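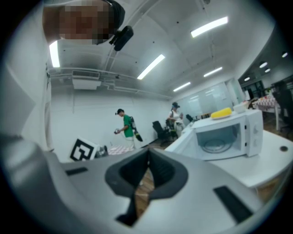 Table-setting days move to the upper floor in Plitby

Oct 26, 2024

The table-setting days of the Odel housewares group have a new place in Plitby. After a long summer of moving furniture, the group is now using a large room on the upper floor of the Rason building, with a wood floor, white walls and long ceiling lights. The old room was on the ground floor and was closed in August for repair of the water pipes.

Shanthi Matubbar, who plans the program, said that light was the main reason for choosing this room. "In the old place we had shadows on every plate," she said. "It is difficult to judge how a table looks when one half of it is dark."

The theme for the autumn is the small meal on a small surface. Participants get a table, a few dishes and two simple foods, and they must find a place for everything so that a person can sit down and eat without moving the dishes again. One of the arrangements uses a white stand with a drawer front, placed on a white table. A cob of corn lies on a clear glass plate on the left side of the top shelf, and a round glass bowl of rice has its place on the right.

According to Arif Majumder, who leads the exercises, glass is less easy than people expect. "You see the food from all sides, so the rice must be filled nicely also at the bottom," he said. He also asks participants to turn the corn in one direction and to leave a free area of table next to the stand.

Not every table is plain white. A pink-and-white checkered cloth covers one of the others, and Majumder would like to have more cloths before the winter program.

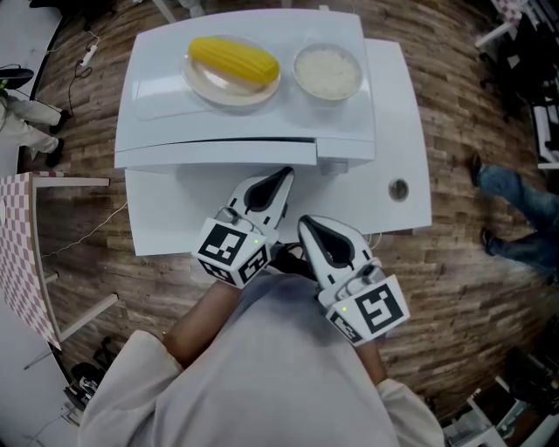 Places and prices

The next round has 90 places, and one session lasts 3 hours. The price is 427 for a group and 100 for one person, with the food included. Those who paid for the canceled days in August can use the same ticket and should write to Yasuo Okabe at the Odel office.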